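Review: Calska two-finger linkage grippers, pair, on a two-arm cell

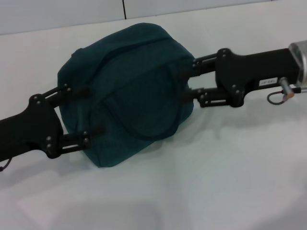

Setup took me over 3 hours for the pair, most of it spent on cable routing. The mounting plate goes on with four bolts, and the heads stay reachable once the fingers are fitted. Torque them before the cable is tied down. I left too little slack at the wrist the first time and had to redo it.

Fabric is the hard case for these. Force has to be set low on both sides and matched, or one gripper drags the work toward itself. The factory default was too high for soft bags. Hülya Bilgin wrote our settings sheet and we now load it at every restart.

Upkeep is light. The slotted bars are open, so lint is easy to see and brush out. Check the link pins every 48 hours of running. One worked loose on the left unit at cycle 3682 - thread locker fixed it.

The manual is thin on zeroing and the cable clips are poor. Spare pins came from Prendach in January, correctly sized. I would buy the pair again, with better clips.

Oğuzhan Ateş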